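The Shared Kitchen on Arellano Street: Photo Gallery
June 2019

Welcome to our gallery page. My name is Chaimae El Khatib, and I live in the Birnton house since last summer. We are many people using one kitchen, so I was asked to make a page which shows how the kitchen looks on a normal day, for those who think of taking a room with us.

First, some words about the place. The kitchen was made new before I came. The old cabinets were painted white, and the paint was coming off near the stove, so the house decided to buy new ones from Ginthorpe. The whole work cost a lot for us, but the monthly payment to the kitchen fund is still only 50 dollars per room. From this money we buy dish soap, salt, oil, trash bags and paper towels. Everything else you buy yourself, and you write your name on it. Please really write it. A yogurt without a name is gone by the evening.

The dishwasher runs every night after ten. We used to wash everything by hand, and there were long discussions about whose pot was in the sink. Now the rule is simple: you rinse, you load, and the last person who goes to bed pushes the button. Bowls with dried sauce need a little scrub first, because the short program does not take it off. If you open the machine in the morning and it is clean, you put the things away, even if they are not yours. Nesma Abou Zeid made a drawing of the shelves, and it hangs inside the pantry door. When you do not know where the big ladle lives, look there.

About the table I want to say that it is for everybody and for everything. People eat there, label their food, answer messages, do homework. The only thing we ask is to wipe it after you finish. Light wood shows every smear, and I say this as a person who forgets it also.

Pictures from the kitchen

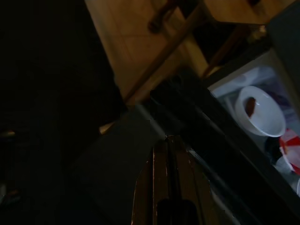 The dishwasher with its rack open, under the wooden cabinet fronts. One white bowl still has a brown spot on the inside.

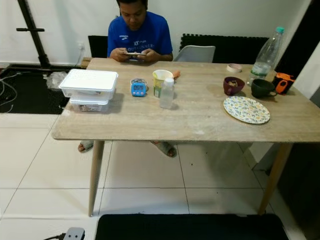 The table in use: food containers, the blue timer, a paper cup, the masking tape and a phone break.

Some practical things for new people. Food containers with lids are on the low shelf, and you can borrow them for two days. For labels, we write the name and the day with a black marker on tape, and then it comes off without leaving glue. Please use the timer if you have something in the oven. The smoke alarm in the hall is very sensitive, and it woke up the whole house in the winter because of one tray of eggplant.

The rooms which become free in July are number 109 and number 223. Number 109 is closer to the kitchen, so you will hear the plates, but it is warmer. If you want to visit, write to Nesma through the contact form and tell her which evening is good for you. She will show you the kitchen first, and usually there is tea.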